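Vindthorpe Hospital > Young Visitors > How Things Work > The Surgical Robot

Print this page
E-mail this page

How the Surgical Robot Is Set Up and Looked After

Vindthorpe Hospital has one surgical robot. It is called the Ivska, and it lives in Operating Room 4 at the end of the second-floor hallway. This page is for readers from eight to twelve years old. It explains how the robot is made ready in the morning, how it is cleaned, and what happens when a part of it wears out.

Who drives the robot?

The Ivska does not decide what to do. A surgeon sits at a desk called the console, looks into a viewer, and moves two hand controls. The robot copies those hand movements with its instruments and makes them smaller. If the surgeon's hand moves an inch, the tip of the instrument may move only a small part of an inch. When the surgeon lets go of the controls, the instruments stay where they are.

The robot has four arms. One arm holds a camera. The others hold instruments, which are the long, thin tools that do the work inside the body. The instruments enter through small openings, and this is why they need to be long and narrow with all of their moving parts at the tip.

What is inside an instrument?

An instrument has three main sections. The end that clips onto the robot is a box with small wheels on it, called drive wheels. The middle is the shaft, a long tube. At the far end is the wrist, and on the wrist are the jaws.

Thin metal cables run from the drive wheels, down through the shaft, to the wrist. When motors in the robot arm turn a wheel, a cable is pulled, and the wrist bends or the jaws open and close. Your own fingers work in a similar way. Hold your forearm with one hand and wiggle the fingers of the other. You may feel movement under your skin. The muscles in your arm are pulling on tendons, and the tendons are pulling on your fingers.

Different jobs call for different jaws. A needle driver has short, strong jaws for holding a curved needle. Scissors have blades. Graspers have longer jaws, and some have openings in them. The instruments are stored in trays, and each tray has a list fixed to the lid that says what belongs inside.

Getting the robot ready

Preparation begins at 6:00 in the morning. The technician in charge of the robot is Ragnheiður Hviid, and she or a member of her team is always the first person to switch it on. The Ivska runs a test of its own when it wakes up. Each arm moves a little in every direction, and the robot compares where the arm is with where the arm ought to be. If the two do not match, a yellow light appears on that arm and the robot will not start work until someone has dealt with it.

After the test, the team goes through a checklist with 41 lines. One person reads a line aloud and another person does the check and answers. Some of the lines are about large things, such as the brakes on the wheels of the robot's base. Others are small. Line 12 asks whether the floor cables are lying flat. Line 30 asks whether the surgeon's chair is locked at the correct height.

The arms are then covered with clear plastic drapes. The arms themselves are too big and too full of electronics to go into a washing machine or a steam cleaner, so each one wears a fresh cover for every operation. Putting on a drape takes two people. The person touching the outside of the drape wears a sterile gown and gloves. "Sterile" means that there are no living germs on something. The second person guides the arm and does not touch the outside of the drape.

The camera comes next. It is pointed at a white card so that the robot can learn what white looks like under its own light. If this step is skipped, colors in the viewer can look too yellow or too blue. The camera is also warmed before use. A cold lens fogs up in a warm place, as eyeglasses do when a person comes indoors in November.

Changing an instrument during an operation

During an operation, the surgeon may need several different instruments. An assistant stands beside the patient and changes them. The surgeon first straightens the wrist, and the assistant squeezes two buttons on the box and slides the instrument out. A new one is pushed in until it clicks. The drive wheels spin for a moment as they line up with the motors.

The robot reads a small chip inside the box and learns which kind of instrument has been attached. The name then appears in the surgeon's viewer. The chip also holds a serial number. The needle driver that is used for training new technicians at Vindthorpe has the serial number 2421, and students are asked to find it on the label before they are permitted to attach it.

Cleaning

Cleaning starts as soon as an instrument is finished with. If it is allowed to dry, it becomes much harder to clean, so it is sprayed and kept damp on its way to the Hosden Building, where all of the hospital's instruments are washed.

The work there follows a fixed order:

First, the instrument is soaked. Then clean water is pushed through the shaft from a small opening in the box until it runs clear at the other end. The wrist is brushed under water with a soft nylon brush while a technician moves the jaws up, down, left and right. After that, the instrument goes into an ultrasonic bath, a tank that shakes the water with sound too high for people to hear. The shaking makes tiny bubbles that loosen dirt in places a brush cannot reach. The instrument is rinsed, dried, and looked at through a magnifier.

Last of all, it is wrapped and placed in a steam sterilizer. A paper strip inside the wrapping changes color when the steam has been hot enough for long enough. If the strip has not changed, the whole tray goes back and is done again.

What wears out?

The cables do most of the hard work, and they are the part that technicians watch most closely. Each cable is made of many fine wires twisted together. After bending over the same tiny pulleys again and again, a wire can break and stick out. This is called fraying. A frayed cable can be seen under the magnifier, and sometimes it can be felt, because the jaw moves with a small jerk.

Technicians also look for scratches on the shaft, jaws that do not meet evenly, and pins that have worked loose. An instrument with any of these faults is tagged in red and taken out of its tray. It is not mended at the hospital. The arms of the robot are a different matter. They can be repaired on site, and an engineer from Bright Instrument Services visits to oil the joints, replace filters, and test the brakes.

Last year the workshop recorded 178 visits to the robot. Most were for very ordinary reasons, such as a torn drape, a dusty fan, or a foot pedal that had been pushed too far under the console.

Why do small faults matter?

Sewing is the best way to understand this. In surgery, the thread is called suture, and it is attached to a curved needle. The surgeon holds the needle with one instrument, turns the wrist so that the needle follows its own curve, and takes hold of it again on the other side. Knots are tied with two instruments working very close together, and the loose ends of the thread are trimmed. If one jaw did not close fully, the needle could twist. If a cable were slack, the tip would arrive a moment after the surgeon's hand.
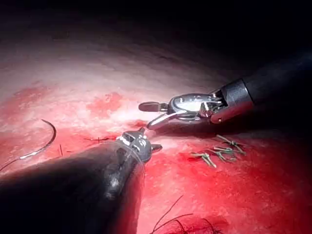

For this reason, the wrist and jaws of every instrument are tested twice, once in the Hosden Building before it is wrapped and once more in the operating room before the surgeon begins. Readers who would like to try the training console may ask at the Young Visitors desk.

Print this page
E-mail this page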